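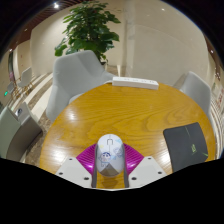
How often should a shared work table be inspected? Once a month is enough for the table and the chairs, but the power strip and every cable should be looked at each morning before the first person sits down.

Hokeo Study Lounge
Monthly inspection, round table and seating
Month: April
Inspected by: Vimala Subramaniam
Second reader: Yeison Arboleda
Form number: 258

How to fill: write OK, WATCH or FIX after each point. If you write WATCH or FIX, you must also write a comment. A comment of one word is not accepted. Please write so that a person from the other shift can understand it without calling you.

Part A. Table

A1. Table top has no cracks, splinters or lifted varnish.
OK.
Comment: I passed my palm over the whole top and also over the edge, where people rest their arms. It is smooth everywhere. The varnish is very shiny and under the ceiling lights it is difficult to see fine scratches from above, so please bend down and look along the surface from the side. I found some thin ones near the edge but they are not sharp.

A2. Table stands firm when pressed on the edge.
WATCH.
Comment: It moves a little when I press from the window side. I tightened the bolts under the top by hand tool and it became better. Geetha Thevar should check again in the middle of the month. Do not put folded paper under the foot, last time it slipped out and somebody's tea went over.

A3. No sticky places, no rings from cups.
OK.
Comment: One ring was there in the morning and it came off with a damp cloth. Please do not use the lemon spray on this table. It leaves a cloudy film on the varnish, and we needed two evenings to polish it away.

A4. Underside is clean.
FIX.
Comment: Chewing gum. I removed what I could with the plastic scraper. The rest is hard and I did not want to damage the wood. Yeison has the better scraper in his cupboard.

Part B. Power strip and cables

B1. Case of the power strip is whole, with no yellow or brown marks near the sockets.
OK.
Comment: The white strip lies flat on the far side of the table top. I unplugged it from the wall first and then turned it over. The label on the bottom is still readable.

B2. Cable of the strip has no cuts and no sharp bends.
OK.
Comment: I followed it with my fingers from the strip to the plug. The cable is thin and white, and on a light floor it is not easy to notice, see B4.

B3. Only laptops, chargers and small devices are connected. No kettle, no heater, no second strip.
WATCH.
Comment: Mio Murakami told me that in the cold weeks a guest brought a small foot heater and connected it here. It was taken away on the same day. I ask every shift to look under the table also, not only on it.

B4. Nobody can catch a foot in the cable.
FIX.
Comment: The cable leaves the strip at the left end and goes to the back edge of the table. From there it hangs down free. A person who pulls out a chair in a hurry can take the cable with it, and then the strip will follow. I request two adhesive clips under the table edge and one cable cover for the floor. The request is in the maintenance book under number 954.

B5. Drinks are kept away from the strip.
WATCH.
Comment: The rule is known but the habit is weak. When the table is full, people push everything to the far side, and this is exactly the place of the strip. I would prefer to mount it under the top. Yeison does not agree, he thinks the guests will then crawl under the table and hit their heads. We should decide this together.

Part C. Mouse and mouse pad

C1. Mouse shell is closed, no loose parts, no sharp edge.
OK.
Comment: It is the white mouse with the cartoon boy printed on it. Both buttons click and come back up. I wiped the gap between the buttons with a dry brush, a wet cloth should not be used there.

C2. Print and surface are clean.
OK.
Comment: Wipe only softly over the drawing. The children of the evening group like this one very much and it would be a pity to lose the face.

C3. Mouse pad lies flat and does not slide.
OK.
Comment: The black pad with the green line. I pushed it in all directions and it stays in place. The corners do not curl up. Wash it with mild soap once a month, and dry it lying flat, away from the radiator.

Part D. Chairs

D1. Seat and back are firm, no cracking noise when sitting.
OK.
Comment: I sat on each light gray chair and leaned back slowly, then turned a little to both sides. No noise.

D2. Upholstery has no holes or open seams.
WATCH.
Comment: On the back of one armchair, low down, the seam is a little tired. It is still closed. The light color shows every mark from a bag or jeans, so please do not mistake a blue shadow for damage. Try the foam cleaner first.

D3. Feet do not scratch the floor.
FIX.
Comment: One felt pad is missing. I have 9 spare pads in the small drawer at the desk, but the glue needs a full night, therefore it must be done after closing.

D4. There is free space behind each chair for a person to walk.
OK.
Comment: With the chairs pushed in, a person with a bag can pass. When the chairs are pulled out it becomes narrow on the wall side. Push them in after every group.

Remarks from the second reader

I agree with A2 and B4. For D2 I would wait. The clips for B4 are ordered from Bustwood and I will fix them myself before the evening group comes. Until then the strip is to be unplugged from the wall at closing time and the cable laid on the table top. Y. Arboleda

Copy to: Lilibeth Sebastian, front desk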